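Prothero Workshop Notes: How to re-oil a wooden tabletop

Updated May 29, 2024

A solid wood top that gets daily use needs fresh oil when water stops beading on it. The job is easy but the drying takes time, so pick a day when you can do without the table until the following morning.

What you need

Flodell hardwax oil, clear
Sandpaper, 120 and 240 grit
A cork block
Lint-free cotton cloths
A vacuum cleaner with a brush head
Gloves

A 300 ml tin is enough for 2 thin coats on a small kitchen table. If your top has never been oiled, buy the larger tin, as bare wood takes up a lot on the first coat.

Step 1: Clean the top

Wash it with warm water and a little washing-up liquid, then wipe with a clean damp cloth. Do not flood it. Leave it to dry overnight. Scrape off candle wax or glue with a plastic scraper and check the corners for sticky patches, which clog the paper.

Step 2: Sand lightly

Start with the 120 grit only where there are rings or scratches you can feel with a fingernail. Go over the whole surface with the 240, always along the strips and never across them. Faint scuffs usually go at this stage. Dark grain lines are part of the wood and will stay.

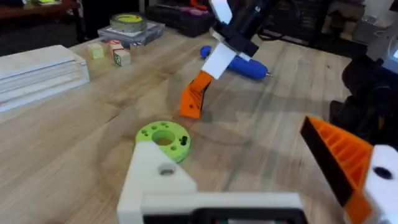 Do I have to sand back to bare wood?

Only if the old finish is varnish or is flaking. An oiled top just needs the surface dulled evenly so that the new coat can soak in.

Vacuum up the dust, wipe with a barely damp cloth and let the surface dry again before opening the tin.

Step 3: Put on the first coat

Stir the oil well and pour a small amount on to a folded cloth - not straight on to the wood. Work along the strips and spread it as thinly as it will go. After 12 minutes, wipe off everything that has not soaked in. Oil left standing turns tacky and has to be sanded off.

Lay used cloths out flat outdoors to dry, or put them in a metal bucket of water. Oily cloths left in a heap can catch fire.

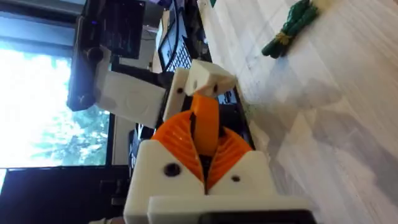 Leave the first coat for 12 hours before checking the joints between the strips. Use a torch held low, from both ends of the table. Thin dark gaps like the ones between the orange slats are a bad sign in a glued top, where the strips should sit tight together. Small ones can be filled with Drukis wood filler in a matching shade, pressed in with a flexible knife and sanded flush once hard. Wide ones need re-gluing and clamping, and should be dealt with before any more oil goes on.

Step 4: Second coat

Rub the top by hand with the 240 paper, using very little pressure. Remove the dust and repeat step 3, with less oil this time.

The table can take light use after a day. Keep hot pans and wet cloths off it for 4 days.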